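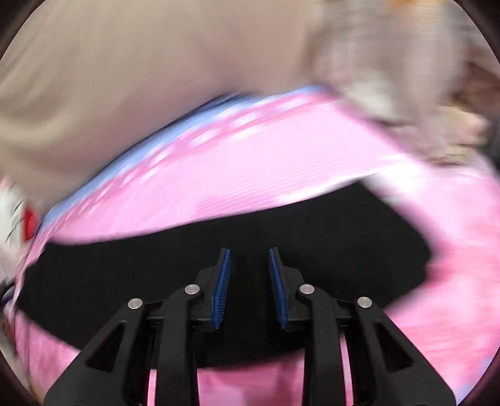
Photo: Telmo Carrasco

Grivik Baker's Cloth, unbleached linen
Item no. 1578
In stock

The Grivik is a heavy linen cloth for the final rise of bread. You lay it on a board, dust it with flour and pull it up in folds between the loaves, so that each one keeps its shape and does not grow into its neighbor. It is made for baguettes, bâtards and long rolls, but people also use it under ciabatta and to cover a bowl of dough on the counter.

We have it woven for us at the Mateos mill. The yarn is spun from long flax fibers and the weave is tight, without any finish or softener. When the cloth is new it feels stiff, almost like thin cardboard. This is correct. The folds must stand up by themselves, and a soft kitchen towel will fall down under the weight of the dough.

Sizes
Home: 45 x 75 cm, fits a normal baking sheet with enough cloth left for four folds
Long: 60 x 120 cm
Bakery roll: 60 cm wide, cut to the length you order, edges not sewn

The Home and Long sizes are hemmed on all four sides. Please measure your board before you order the roll, as we cannot take back cut pieces.

Before the first use
Do not wash it. Shake it out, lay it flat and rub white flour or rice flour into the surface with your palm. Rice flour holds better with wet doughs. The first two or three times you may need more flour than you expect. After that the cloth is seasoned and asks for very little.

Care
Let the cloth dry completely after baking, hanging over a chair or a rail, then brush off the flour and roll it up. Do not put it away damp. If some dough has stuck, wait until it is dry and scrape it with a plastic card. Washing is possible in cold water without soap, but the cloth will shrink a little and you must season it again. No dryer, no bleach.

Which size should I take?
For two loaves at one time the Home is enough. Aitana Alcaraz bakes with us for the Gernilham shop and uses the Long folded in half, so she has one side for white dough and one for rye. If your kitchen has the space, we think this is a good solution.

From our customers
"I had a cotton one before and the dough was always stuck. With this one I had only a small problem the first day, when I used too little flour. It smelled a bit like hay in the beginning." Subira Mushi

"Good cloth, strong hem. I would like a size between the two." Rasa Juška

Goes well with
Transfer board, beech, item no. 1282
Flour brush, item no. 2838

Questions about the roll or larger orders are answered by Estíbaliz Herrero at the Drumemell warehouse. Please write your item number in the message.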